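4.2 What changed at the packing bench

The Driltunberg site repacks returned items for three regional warehouses. Before the two-armed station was put in, the bench was staffed by hand on every shift, and each person did the whole job: take an item, check its wrapping, set it in place, pass it on. We had expected our interviews to be mostly about speed. They were about hands, attention and talk, and we found them far richer for it.

The 11 packers we interviewed had all worked the bench before and after the change. Almost all of them began with the same topic, the small repeated pinch grip that the job asks for. A flat box on a flat table gives the fingers very little to hold, and a person who picks up such boxes all day feels it in the thumb and the wrist by early afternoon. The station now takes on much of that grip. Figure 3 shows the kind of work we mean.
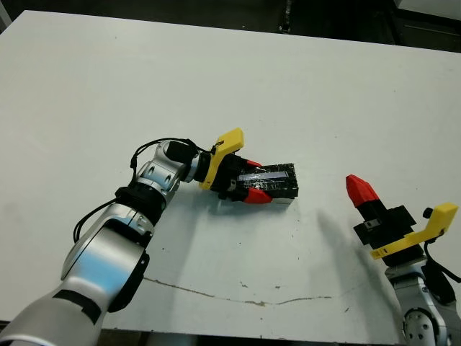 Figure 3a. Left gripper holding a taped black box slightly above the table.

Several packers told us they had begun by watching every single lift and waiting for a slip. One described standing with her arms half raised through most of her first week, ready to catch. By the second round of interviews, in November, this had changed in a way we find really exciting. People had stopped watching the lift and started watching the table. They had learned which starting positions gave the arms trouble, and they would nudge an item a little before the cycle began. None of this was in the training sheet. It came from the packers themselves, and it was passed along between them at shift change.

The site's own term for this was "setting the table," borrowed from the Trelley line, where an older single-arm cell had been running before ours. We kept the term in our coding because it covers so much: the spacing between items, the angle of each one to the grippers, and the order in which mixed items are placed. Packers talked about it with obvious pride. Two of them disagreed strongly about spacing (one wanted a wide gap every time, the other thought a wide gap wasted reach) and went on disagreeing through both rounds. We took this as a good sign. People argue about a skill when they feel it belongs to them.
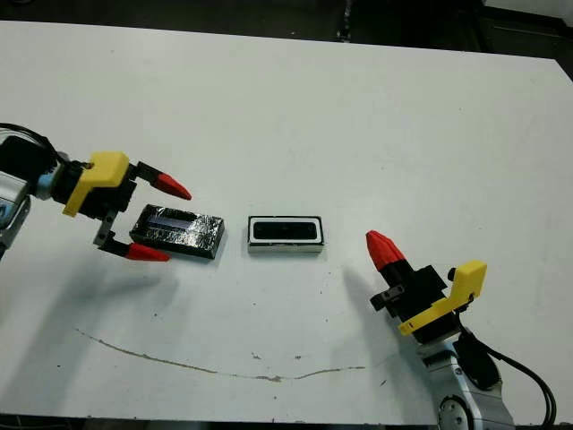

Figure 3b. Two items on the table between the arms, with the left gripper open at the wrapped block.

Wrapping turned out to matter more than anyone on the project had guessed. Shiny film and clear tape were named as a source of trouble in 110 of the coded remarks, more than any other feature of the items. The packers had a simple reading of it: if the light made a box hard for them to look at, they expected the station to struggle too. We can't say from interviews alone how far that holds. Still, it gave them a working rule, and they used it to decide which items to send through and which to do by hand. The supervisors had first treated hand-packed items as failures of the station. After the packers pushed back, the daily log got a separate line for them, with the reason written in by the person who made the call.

That log line is a small change on paper and a large one on the floor. Earlier work with the Genamness scale, which asks people how much of their day they feel they steer, would lead us to expect a drop when a machine takes over the central motion of a job. We saw a drop in the first round and a recovery in the second. The recovery was strongest for the packers who wrote most often in the log.

Not every change was welcome. The old bench seated people side by side, and they talked. The station needs clear space at both ends, so the nearest colleague is now across an aisle. Packers on the late shift brought this up again and again, and two asked to move back to hand packing for the company alone. The Borbély layout, tried at the site in June 2018, turned two stations to face each other so that their operators stand within easy speaking distance — a cheap fix, and one the packers had asked for from the start. Requests to move back stopped on that shift, though we have only a short period of data after the change. Section 4.3 looks at pay grades and job titles, where progress was slower.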